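Lomix Robot Bench Rules: Your Questions

Updated 1 Jul 2021

Hi, I'm Laiba Rajput. I look after the bench rules at Lomix, which mostly means I answer the same emails over and over, so I finally typed them up!

Do I really have to do the training before I touch anything?

Yep. It takes 28 minutes and you can do it at your desk. Send the signed sheet to Efren Dumlao and he'll add you to the list.

How close can I stand while the arm is powered?

Stay on the far side of the table from the arm, and keep your hands off the work surface until the operator says "clear" out loud. A nod doesn't count (I've been caught by that one myself). If you need to move a part, ask for a stop first.

What about cords?

Coil them and tie them before they go on the mat. I'm picky about this one. A long cord left open can catch on a finger of the hand and drag half the table with it. Straps count too, so tuck in the ones on tape measures. 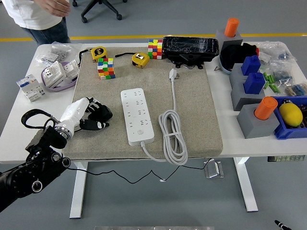

Power strip on the felt mat, cord coiled and tied, with the hand at the left edge of the mat.

Can I use a power strip as a test object?

Sure, as long as it's unplugged and stays that way. The plug has to be up on the table where everyone can see it. Same goes for anything else with a cord.

Where do screws and small parts go?

In a bag or a bin, please. If you spot a stray one on the tabletop, pick it up at the next stop. Check the floor as well while you're down there, pens roll.

Who can hit the emergency stop?

Anybody. Visitors, interns, you on your first day. You won't get in trouble for it, I promise. Write a line in the log afterward and wait for the operator to restart.

Is there a speed limit?

With a person at the table, we run at 10 percent of full speed. Want to go faster? Talk to Babar Kazmi, and expect him to say no the first time.

When do the rules change next?

We go through them again in October. Got a gripe or a better idea? Send it to me before then.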